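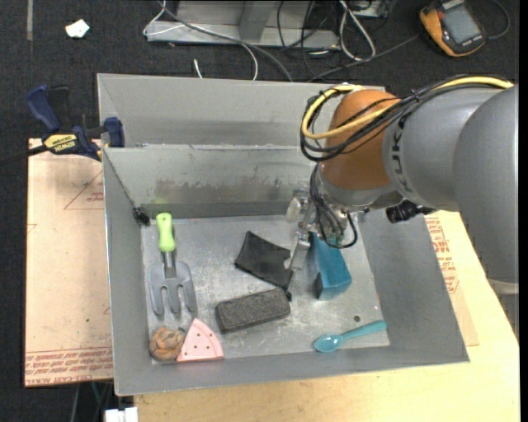 Willetport workshop opens its doors to people who want to teach a robot by hand

November 3, 2020

A small workshop in Willetport has begun inviting local people in to show a robot arm how to pick things up, and the team behind it says the response has been lovelier than they dared hope.

The project, called Wusora, is run by the robotics firm Unside from its rooms on the old harbour road. Visitors sit at a desk with a hand controller and steer the arm over a metal bin holding all sorts of bits and pieces – a toy garden fork with a bright green handle, a teal spoon, a pink wedge like a slice of watermelon – and try to lift one out and set it down again. Every attempt is recorded, good or bad, and the recordings are then used to train the arm to do the same job by itself.

Those who would sooner not use the controller can take hold of the arm and guide it through the movement themselves, with a member of staff standing beside them. Unside says older visitors tend to like this way best, and that children over twelve are very welcome to have a go too, as long as a grown-up comes along.

Since the sessions began in June the workshop has welcomed 472 people and saved 3086 attempts, nearly 400 of them in a single busy week during the school holidays. Flat things lying on the floor of the bin have given people the most bother, the firm says, and soft things come a close second.

The teaching software comes from Jireš, a partner firm which has been helping with the project from the start and will be sending over a new version before the winter – one that should let visitors watch their own attempt played back before they go home.

Sessions last an hour, are free of charge and take up to 4 people at a time. Places can be booked at the Unside front desk or by telephone, and tea is provided. The workshop is on the ground floor, with step-free access from the car park side.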